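Fouad Sayegh has been running the Hevham student robotics club for two years, and he still flinches at the word "autonomous." The club's entry for Prurkville asks two arms to tidy a shelf.

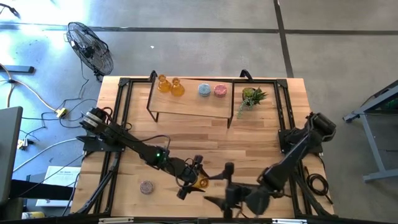 Left arm with one of the amber bottles.

"People hear shelf tidying and think it's solved," he told me. "Glass is slippery. Show me 20 clean runs, then we'll talk."

I asked whether the judges would care. He shrugged – "They like a good video." 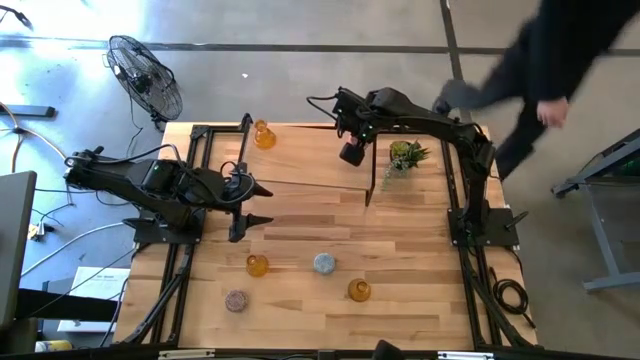
Bottles, pucks and a plant

Madhu Bhatt, who writes most of the code, is kinder, though only slightly. The club has logged 296 attempts. "I wouldn't bet my lunch on the next one," she said.

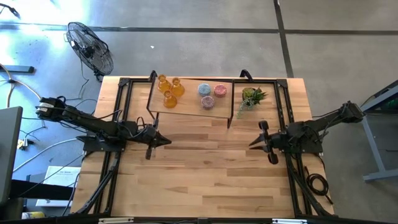

She also doubts the scoring, which rewards speed over care. "So everyone rushes, and we call that progress?" They plan to enter in May anyway.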